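Planning a folding and sorting helper for the workroom: tips on what to buy first

We get a lot of letters about machines that pick things up, and I do love answering them! Small arms and grippers have come within reach of mending rooms, hat makers and busy households with a spare bench, and it's great fun working out what would suit you. It's also very easy to spend the money in the wrong order. I've done it, so here are the tips I'd want pinned over my own bench.

Watch the hands before you price the arm
Spend a whole afternoon noting what gets picked up, pinched, flattened and turned over. Write it down in plain words: "pinch the crown, press flat, pull the strap out straight". That list is your shopping list. When Yaw Appiah did it for the winter hats at Clakell he was sure he needed something strong, and his list was nearly all pinching and pressing (lovely gentle jobs, the lot of them).

Split the money before you look at anything shiny
My split for a first set-up:
Arm and gripper: half
Table, clamps and lighting: a quarter
Spare fingertips, cables and a stop button you can reach: an eighth
Put by and not touched until June: the rest
The last line is the one people raid. Please don't! Fingertips wear, and fleece fluff gets into everything.

Buy the table first
A plain, pale, matt top is worth more than a cleverer arm. Dark straps and bands show up well on it, there's no glare from the lamps, and you can use it by hand tomorrow morning while you wait for everything else. Check that it doesn't wobble when you lean on it. Leave room on one side for a tray of things to do and on the other for a tray of things done.

Ask for soft things in the trial
Sellers like to show a machine lifting a block or a tin. Take your own bag along. Mine has 30 bits in it: socks, a tea towel, gloves, a bobble hat, odd lengths of strap. Fleece bunches up, straps trail off wherever they please, and you want to see what the gripper makes of that before any money changes hands. Irkmont let me stay until half past four with mine, bless them, and I learnt more than I had from a month of leaflets.

Plan for the awkward bit
Every item has one. On a hat with a strap it's the strap, so decide early whether the machine will deal with it or you'll tuck it in yourself. Leaving one step to a person can bring the price down a good deal, and there's no shame in it.

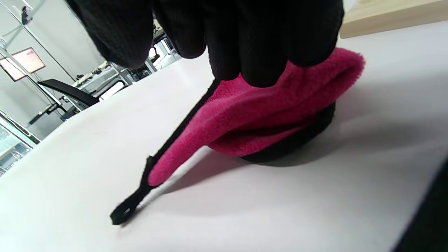

Pink fleece and black strap on a white top: try your gripper on a mix like this.

Borrow or hire if you can
The Abubakari tool library lends a small arm for 4 weeks at a time. Keep a tally while you have it. Ours handled up to 200 pieces on a good day, and the tally told us which size to order.

Count the running costs
Ours came to 268 pounds over the first year, mostly fingertips and one cable I shut in a drawer. Put your own figure next to the price of the arm when you compare two machines. The Amuneo planning sheet has a column for it, and a very handy one for bench width too. Measure the doorway while you've got the tape out!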